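How to Record Your Own Reverb (and Actually Use It in a Track)
by Anouk De Smet

If you make electronic music at home, you probably own more reverb plugins than you need. I do too! But my favorite space on the Mastgate EP is a small tiled bathroom, and you can borrow the sound of a room like that in an afternoon. 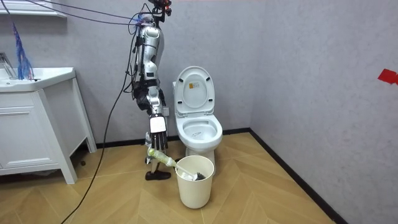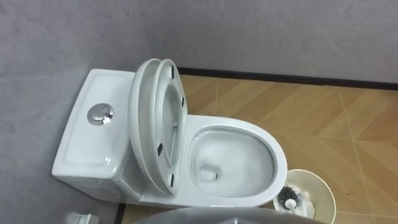
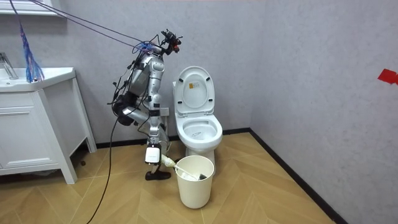

You need a small speaker, any decent mic, a recorder and a convolution reverb that loads your own files. Plenty of free ones do.

Start by making a sine sweep, a tone that climbs from the lowest bass to the very top. Mine runs for 13 seconds. Put a few seconds of silence after it so the echo has time to die away.

Set the speaker at one end of the room and point it at a wall. Put the mic as far from it as the cable lets you, and switch off the fan. Play the sweep at a healthy level, check that nothing is clipping, and record up to 7 takes. Move the mic between takes, even by a foot. The differences are huge (try it low to the floor, seriously).

Back at the computer, feed your best take and the original sweep into a deconvolution tool. Out comes a short click with a tail on it. That click is your room! Trim the silence from the front, fade the end, and save it as a WAV.

Now load it up and play. On "Morkeck" I ran a rim shot through mine and rolled off everything below 200 Hz, and it snapped to life. For pads, stretch the file to twice its length and set the mix low. On "Nollonow" I reversed it and put it on the vocal chops, then bounced the lot and sampled it again.

Stairwells are next on my list. Parking garages too, if I can find one that's quiet enough at night.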